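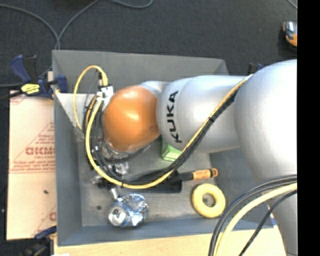

A student asked after last term's session whether it matters which way round a can goes into a gray bin, given that the bin will be tipped or picked from anyway. It matters for the count, for the label check and for damage, and the notes for this unit follow that order.

Unit 4. Loose goods in open bins

4.1 Terms
Bin: an open rectangular container with rigid sides and no lid. Loose goods: items placed in a bin without dividers, trays or wrap. Floor layer: items in direct contact with the base. Cans in these notes are rigid, closed and cylindrical.

4.2 Orientation
A can has two stable positions, upright and on its side. An upright can occupies a circle on the bin floor and stays where it is put. A can on its side occupies a rectangle and rolls until it meets a wall or another item. Mixed orientations leave gaps that cannot be filled by a second item of the same size.

4.3 Worked figures
The Relon exercise uses a bin with an internal floor area of 2460 square centimeters. Allow 100 square centimeters for each upright can, clearance included. The upper limit by area is 24 cans. The real limit is lower and depends on the side lengths — work it out for a square grid first, then for staggered rows.

4.4 Clearance at the walls
Items touching a wall can be gripped only from the free sides. For hand picking, leave two finger widths. In corners, two walls are blocked, and the item should be taken from above by the rim or moved inward before lifting.

4.5 Sparse bins
A single item left on the floor of a bin is a separate case. It is out of sight from most standing positions, and it slides when the bin is carried. The Livar procedure calls for a look straight down into every bin before it is marked empty. In the Llorente stock exercise, 143 of 562 bins were marked empty on the sheet. Express this as a percentage to one decimal place.

4.6 Reading and tasks
Senuvov handout, section on containers. Complete the grid and staggered layouts from 4.3 on squared paper, scale 1:5. Bring both sheets to the May lab.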